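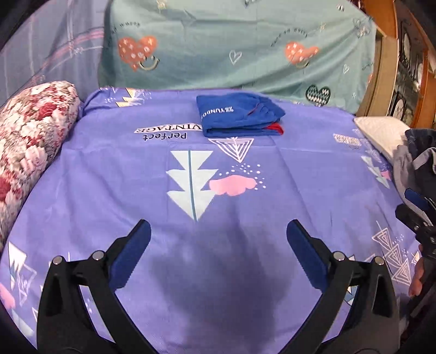
I had wanted to see the Kellunon textile mill ever since a neighbor came home with a tote bag full of remnants and a story about the noise. So when the June open day came up I put my name down at once, and by 9 in the morning I was standing at the gate in Ivdale with 30 other people, all of us in sensible shoes as instructed.

Our group was led by Gilmar Vasconcelos, who started there sweeping floors and now looks after the whole printing side. He talks fast and walks faster! We began in the yarn store, up a flight of iron stairs, where the cones are stacked to the ceiling and the air smells a little like warm bread. From there you go through two heavy doors into the weaving shed, and the sound hits you in the chest. There are 64 looms in there. Gilmar gave up on talking and just pointed at things, and I was perfectly happy to stand and watch the cloth creep forward.

The print hall was quieter and, for me, the best part of the day. The machine they call Miranda takes up one long wall and can run 3,000 meters in a shift. We got to see a color change, with two people washing down the screens and a third mixing paste in a tub and testing it on scraps, over and over, until she was satisfied. I asked how she knew when it was right and she held a scrap up next to the window – daylight only, she said, never the lamps.
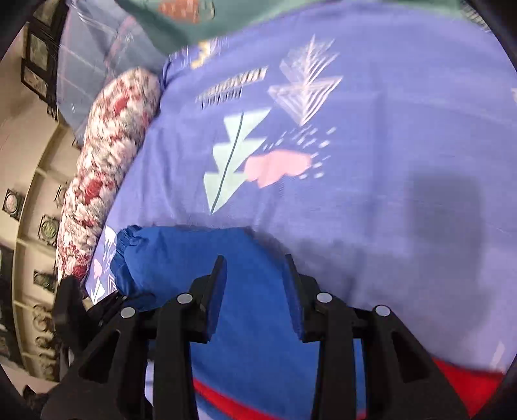 Bedding and the sample room

Most of what Kellunon prints ends up on beds, and upstairs they keep a cutting from every sheet design they have ever sold. Rogério Magalhães is in charge of the drawers and he let us pull out whatever we liked. I went straight for the older florals, then got stuck on a range called Canider, all small repeating prints in blues and violets. He showed us how to find the point where a repeat begins again (harder than it sounds, I got it wrong twice) and how the edge of the cloth carries a little dab of each color used.

Lunch was soup and rolls in the canteen, included in the ticket. The mill shop opens after the tour and stays open until four. Seconds are on the left as you go in, and the line for the cutting table gets long, so go there first. I came home with two pillowcases and enough striped cotton for an apron.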